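The man from Grusora had brought samples in paper bags, folded over twice at the top like a school lunch. He set them along the counter of the Somberg co-op and told Edmund Michalski to put his hand in.

"Teff," he said. "Smallest grain in the world."

Edmund put his hand in. It felt like sand. He had been growing barley for 26 years and had heard about lupins, hemp, quinoa and a kind of pea that was meant to pay for itself. The hemp was still in Şimşekoğlu's shed, as far as he knew.

"Who buys it?"

"Bakers. Health shops. There's a mill in Mesto that can't get enough."

"Have you been to the mill?"

The man said he had spoken to them on the phone.
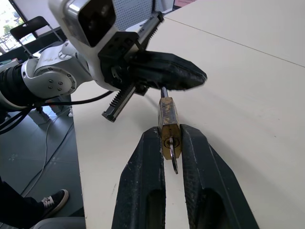 Edmund wiped his palm on his trousers and read the contract standing up. It was dated 17/05/2022 and ran to five pages, four of them about what the grower would owe if the crop failed. The price was on the last one, next to the word "indicative".

"Indicative of what?"

"The market," said the man. "It moves. Up, mostly."

"And the seed comes from you."

"Certified seed, yes."

"At a price that doesn't move."

The man laughed and looked at his bags. Outside, old Şimşekoğlu was trying to back a trailer between two parked cars and making a poor job of it. Edmund watched him take a third go. He had 40 acres by the river that flooded one year in three and grew thistles the rest of the time. His wife had said to try something on it, anything, she was sick of looking at it.

"I'll give you the bottom corner," he said. "And I'll see this mill before I sign."

"They're very busy until July."

"I thought they might be," said Edmund, and he picked up one of the bags — for the hens.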